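Getstead > Help > Newsletter FAQ

Start | Guides | Newsletter FAQ | Villoncombe meet-up | Contact

Email newsletters for small shops: your questions

What should I put in my first one?
Something only you could tell people! A new delivery, a recipe you keep going back to, the story behind the shop sign. Keep it short, with a single thing for readers to do at the end (book, reply, pop in). You can always save the rest for next month.

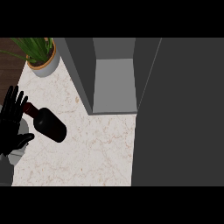 Wine bottle held just above a marble worktop.

How often should I send it?
Once a month is a lovely pace to begin with. If you have plenty to say, try every 2 weeks and watch how many people open it. Stostitby, our sending tool, shows you this on the first screen after you log in.

I only have 40 subscribers. Is it worth it?
Yes, yes, yes! Forty people who asked to hear from you are worth more than 700 who were added without knowing. The Rácz bakery started with a list smaller than yours and now fills its July bread classes from the newsletter alone – we still get excited about that one.

How do I get more people to sign up?
Put a card by the till, a link in your email signature and a form on your busiest web page. Ask for a first name and an email address and leave it there. Every extra box puts somebody off.
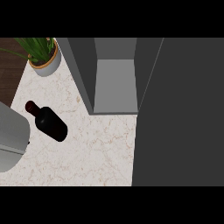
Do say what people will be getting, too. "Monthly news and first pick of the new stock" works far better than "Join our mailing list", and it takes a minute to change.

Can I add customers who have bought from me before?
Check the rules on consent first, and if you're unsure, ask them. A friendly question at the till is fine, and most people who like your shop will be pleased you asked.

What makes a good subject line?
Plain words, and the best bit first. Write 3, read them out loud and pick the one you'd open yourself.

Page updated 4/30/19

Contact Getstead | © Getstead | Back to top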